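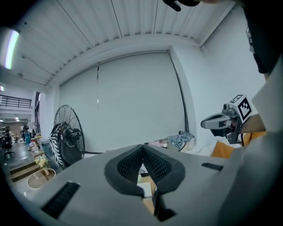 Photo: Estrella project group, Brircombe College

Hands-on with the Estrella paired gripper kit
Second-year robotics project, final report
Submitted 31/03/2025

Why we picked it

Our project brief was to choose a piece of robotics equipment that a small lab could hire, put it to proper use and report on whether it earned its keep. We went for the Estrella kit from Horkdale, a pair of hand-held grippers for recording manipulation tasks without having a robot arm in the room. You wear one on each hand, do the job yourself, and the recordings go into Horkdale's desktop program, Drernance, which turns them into motion data you can train a policy on. None of us had used anything like it before and we were very keen (one of us had been reading the manual since December).

Hire was $600 for the pair, the software licence and a transit case. We had it for four weeks. The college paid, so we can't claim to have felt the cost the way a club or a start-up would, but we have tried to judge it as if the money were ours.

Getting started

We left the workshop for this one and did our recording in a more lived-in space, with a sofa, a round wooden table and a fair bit of clutter. Horkdale's guide suggests recording where the eventual robot might work, and we wanted backgrounds that looked like somebody's place. It was a good decision and a slow one. Every flat surface already had something on it, and we lost most of our first afternoon to shifting things and finding somewhere to plug in.

The grippers themselves were ready quickly. There's a strap for the wrist, which takes a couple of goes to get right. Too slack and the gripper tips forward whenever you relax; too tight and your fingers complain after one set. We ended up writing each person's preferred strap position on masking tape, and that simple fix saved us more time than anything in the manual.

Calibration in Drernance is a matter of holding each gripper up, turning it slowly and following the prompts. The cube markers have large black-and-white patterns and the program picked them up far faster than we'd expected. It does lose them if your own forearm gets in the way, so there is a knack to keeping your elbows out. After a day we all stood like people carrying hot trays, and the tracking was excellent.

The fingers

This is where we'd happily go on for pages! The black fingers are flexible and have some give along their length, so they fold themselves a little around whatever you squeeze. The textured pads on the inside do a lovely job on smooth things. We had assumed that glossy, rounded objects would be our problem category and that boxes would be easy. We got it backwards. Rounded shapes settle into the curve of the fingers, while a flat box that's wider than the opening has to be nudged, tilted or taken by an edge, and that is much harder to do the same way twice.

You also lose the sense of touch you normally rely on. For the first few sessions everyone squeezed too hard. Watching the gap between the fingertips helps, and after a while you stop thinking about it and simply reach. That moment when the gripper starts to feel like your own hand is brilliant, and it came sooner for the people who started with one gripper and added the second later.
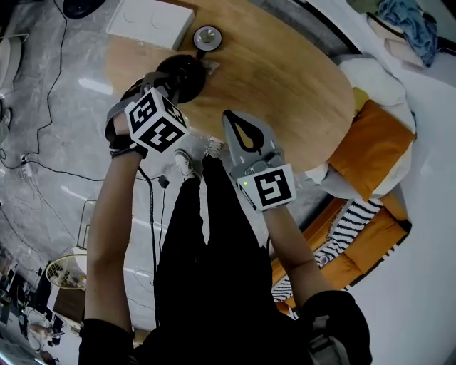 Two-handed work was the main reason we wanted the pair, so most of our recording time went there. Our tasks were small tabletop jobs: hold one object steady while moving another beside it, pass something from left to right, line things up, clear a space. We ran them standing and sitting. Standing gave us cleaner tracking and sorer shoulders. Sitting was comfortable but brought the elbows in, with the results you can guess from the calibration section.

Cables are the weak point. They trail down beside the arm and have to go somewhere, and when both grippers cross in front of you there's a real chance of hooking one. We tried clipping them to a sleeve, then running them behind the neck, and finally just made it a rule that a second person kept an eye on the floor. A battery version would be a huge improvement and we said so on Horkdale's feedback form.

The software

Drernance is better than we feared and fussier than we'd like. Recording is one key to start and the same key to stop, and you can throw out a bad take on the spot. Playback is terrific – you can scrub through a take and watch both hands move as little coloured traces, and it was in playback that we noticed how much one of us hesitates before closing the left gripper.

Exporting is less friendly. The settings run to 19 options on a single page, with no explanation of which ones matter. We exported a whole day's work with the left and right streams out of step before finding the checkbox that syncs them. The default should be on. Once we had a saved profile it behaved itself, and every export after that loaded into our own scripts without a fuss.

What we came away with

After discarding the bad takes we kept 11 hours of two-handed recordings. We haven't trained on all of it. The small model we did train learnt the passing task well enough in simulation to be worth showing in class, and it was noticeably worse at lining things up, where our own technique had varied from person to person. We think that's our inconsistency showing through and we'd like the chance to test it properly next term, with everyone agreeing on a method before pressing record.

Would we hire it again?

Yes, and gladly. It's light enough for a student to use through an afternoon with breaks, the fingers are a joy, and the tracking held up in a room that wasn't laid out to help it. Things we'd do differently: book a longer hire, spend the first week on single-hand practice only, bring a long extension cord, and save the Drernance export profile on the first day. The masking tape goes in the case too.

Our recordings and export profile are on the course drive, in the Estrella folder. Anyone in first year thinking about this unit is welcome to use them.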